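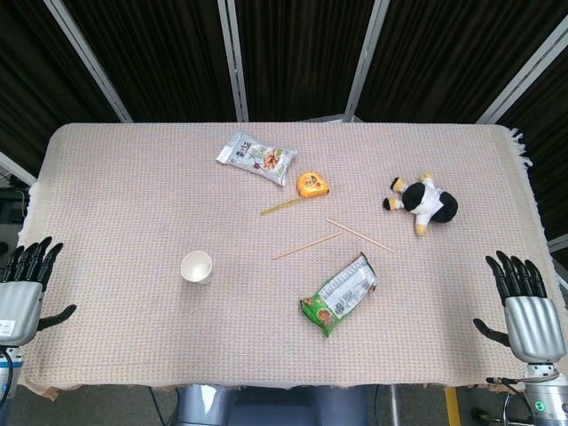

Requena Household Textile Care Records

Version 2

Summary

A table of care and shrinkage records for household textiles: tablecloths, napkins, runners, tea towels and a small number of bedspreads. Each row is one item and one wash cycle. The file was compiled from the paper logs of the Requena linen service and keyed in by Sosina Yimer. Julián Herrero wrote the unit conversion and the checks described under Validation.

The data covers 599 wash records for 266 items.

Files

records.csv: one row per wash cycle
items.csv: one row per item
fibers.csv: lookup table for fiber codes
notes.txt: free-text remarks from the paper logs, keyed by record_id

All files are UTF-8, comma separated, with a header row. Missing values are empty strings. Do not read them as zero.

Fields in items.csv

item_id: text, unique
category: tablecloth, napkin, runner, towel, bedspread
fiber_code: joins to fibers.csv
weave: plain, twill, basket, waffle, damask, unknown
edge: hemmed, fringed, selvage, overlocked, unknown
color_group: white, light, medium, dark
supplier: Funby, Ustex, other, unknown
length_new_mm, width_new_mm: size before the first wash, excluding any fringe

Fields in records.csv

record_id: text, unique
item_id: joins to items.csv
cycle_no: integer, starts at 1 for each item
temp_c: wash temperature as set on the machine
spin_rpm: spin speed as set on the machine
detergent: powder, liquid, none
drying: line, flat, tumble_low, tumble_high
ironed: 0 or 1
length_mm, width_mm: size after drying and before ironing
edge_grade: integer from 0 (no change) to 4 (needs repair)
stain_before, stain_after: 0 or 1

How measurements were taken

Items were laid flat and smoothed by hand without stretching. Length runs parallel to the warp. Where the warp direction was not known, length is the longer side, and the weave field is set to unknown. Each dimension was read at the center and near both edges, and the middle value of the three was logged. Readings in the paper logs are to the nearest 5 mm. Some early pages are in inches; these were converted and rounded to the nearest millimeter, so values that do not end in 0 or 5 normally come from those pages.

Fringe is never part of length or width. On cloths with a frayed edge and no stitch line, the boundary was taken at the last complete crosswise thread. That thread can work loose in the wash, and the resulting loss is recorded as shrinkage. Filter on edge = fringed if this matters for your use.

Validation

Every item_id in records.csv exists in items.csv. Cycle numbers are consecutive within an item. Any row showing a change of more than 20 percent from the new size was checked against the paper page and either corrected or left in place with a remark in notes.txt.

Growth between cycles is permitted. Waffle and basket weaves relax after flat drying, and negative shrinkage in those rows is not an error.

Known problems

temp_c is the setting, not a measured water temperature.
edge_grade was assigned by two people. No item was graded by both, so agreement cannot be computed.
Dark items are underrepresented.
The supplier field is unreliable for napkins, which were often stored in mixed sets.
Bedspreads were folded once before measuring if they did not fit the table. Their length values were doubled from the folded reading and carry twice the rounding error.

Changes from version 1

Renamed shrink_pct to length_mm and width_mm; percentages are no longer stored.
Split fringed from unknown in the edge field.
Removed duplicate rows from the January logs.
Replaced supplier abbreviations with full names.

Use

Suitable for comparing drying methods within one fiber code. Not suitable for setting care labels. Fiber content was copied from the sewn-in label where there was one and was not tested.

Maintenance

Corrections go to Julián Herrero through the Arulska tracker. Include the record_id and the value you believe is correct. Last updated Sun 28 December.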